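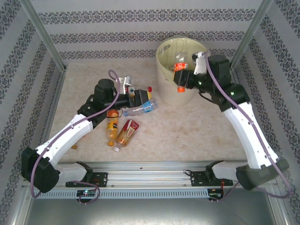

Bottle sorting – lids on or lids off?

kelpie_jan
Finally got sick of drink bottles rolling around the place, so on Sunday I put a green liner in the little round bin and started chucking them in there. Plan is to save them up and take the lot down to the depot in Drosuvdale. The one at Pedik closed in March. My question is lids. My neighbour says on, my sister says off, and the sign at the depot has faded to nothing.

tinshed40
Lids on. Loose ones fall through the sorting gear and end up in landfill. Squash the bottle a bit first, then screw the lid back on, and you'll fit heaps more in.

Milagros Ríos
Please don't squash them! Our depot wants to read the barcode, and a crumpled label gets knocked back. I had 16 refused in one go and had to take them home again. Labels on, shape intact.

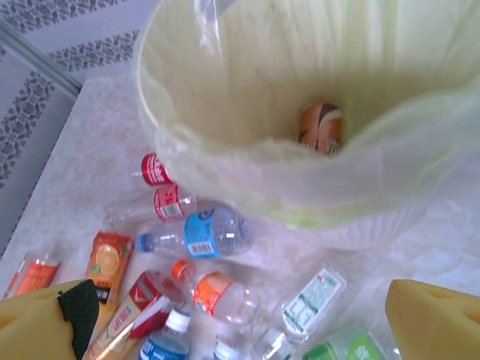 The other thing I'd say is check what's already in the bottom of the bag before you start. Cans and bottles get counted separately at ours, and a paper cup gets you nothing at all. I tip everything out on a table first and it saves a lot of fishing around later.

tinshed40
Fair enough on the barcodes, but it's different everywhere. The Fasta machine near me takes them flat as a pancake. Mine go in squashed and I've never had one come back.

kelpie_jan
Right, so that's one vote each way, thanks a lot haha. I'll leave them whole for now. They do take up a silly amount of room though – a few bottles lying any which way and the bin already looks busy.

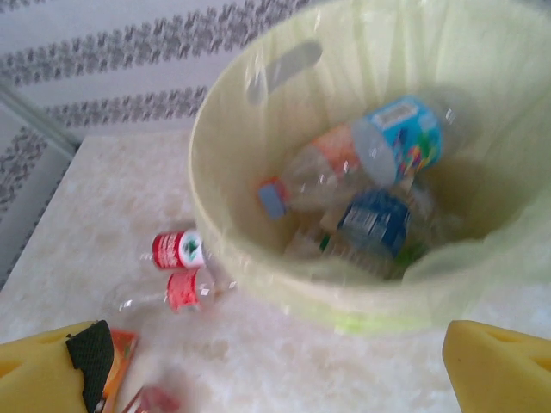
I'm also wondering if I should skip the liner. It bunches up over the rim and slides down whenever I drop something in.

ateş_on_tour
Keep the liner, you'll want it when the dregs leak. Knot the slack on one side so it grips, or put a big rubber band around the rim. We got 486 bottles through one season of footy that way and only had to wash the bin out 2 times.

Milagros Ríos
Seconding the rubber band. And ring the depot about the lids, they do pick up if you call before lunch.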